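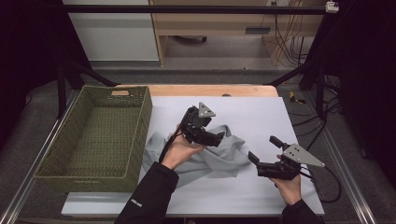 Keeping Cloth in Use: Household Mending and Fabric Waste in Palirness

Project report, Textiles and Community Studies
Submitted 22 June 2023

1. Why we chose this subject

Our group began with a bag of tea towels. One of us had been given them when a grandmother moved into a smaller flat, and nearly every one had been darned, patched or cut down from something larger, with a hem so fine that we passed it from hand to hand for most of a tutorial. We got to wondering when ordinary households in Palirness stopped doing this kind of work, and whether they had stopped at all, and before long we had our topic.

The question we settled on was this: what do people in our town do with household cloth (sheets, towels, tea towels, cleaning rags, curtains) once it is worn, and what would make them more likely to mend it or use it again? We left clothing out on purpose. There is already a good deal of writing about clothes, and it would have swallowed the whole project.

2. How we went about it

We delivered 1000 leaflets to letterboxes in the streets between the library and the old Jineck wool store, each with a short survey and a return address at the college. We had 170 back by the closing date, which our tutor thought was very respectable for paper. From those who ticked the box saying they would be happy to talk, we visited 32 households and sat down with them, usually over a cup of tea and often over an open linen cupboard.

We had planned to record the visits but gave that up after the first couple of afternoons. People were shy of the recorder and much freer without it, so we took notes by hand and wrote them up the same evening. This does mean that the remarks in this report are paraphrased.

3. What people told us

Almost everyone keeps rags. Old towels go to the dog, the car or the shed, and old flannelette sheets are much prized for polishing and for covering tomatoes on a frosty night. Several people were a little embarrassed by how much they had put by, and one household had a whole blanket box of it, sorted by colour.

Mending was another matter. Older residents tended to have learnt it at home or at school and thought of it as a normal chore for a wet afternoon. Younger ones were often keen but did not know where to begin, or had a sewing machine in a cupboard that had jammed once and never been forgiven. Renters in particular mentioned having nowhere to leave a job half done. You cannot very well spread a double sheet across a kitchen table when dinner has to go on it.

Price came up again and again. A new tea towel costs so little that darning one feels like an indulgence, and we had some sympathy with that. A good wool blanket is different, and people would go to real trouble over one. We were shown a Kjærgaard blanket, bought as a wedding present, whose binding had been replaced 2 times and whose owner fully expected to do it again.

4. Trying it ourselves

It seemed only fair to have a go, so each of us took home a worn piece of cloth and mended it by a method we had not used before. The results were mixed. Sides-to-middle sheeting, where you cut a thin sheet down the centre and join the outer edges, gave us a perfectly usable sheet with a seam you do notice in bed. Darning a tea towel took a whole evening. Patching a pillowcase from the inside was the quickest and the neatest, and it is what we would teach first. We used Govero cotton thread throughout, in grey and cream, and found a shorter length much easier to manage than the great long strands we started with.

Washing and pressing the cloth before starting made more difference than any of us had expected. Creases hide thin spots, and one patch had to be unpicked for that very reason.

5. Suggestions

We would like to see a monthly mending table at the library, beginning in September, with two machines and a large cutting surface that people can use without booking. The school could bring back a short unit on hand sewing. We also think the tip shop might set household linen aside from the clothing, as several people told us they would gladly buy old sheets for patching if they could find them.

6. Limits of the project

Our leaflets went to one part of town, and people who enjoy sewing were probably more inclined to answer. We did not weigh any fabric, so we can say nothing about tonnages. A follow-up might ask households to keep a diary of what they throw out over a season, and it should include the newer streets across the river, which we ran out of time to visit.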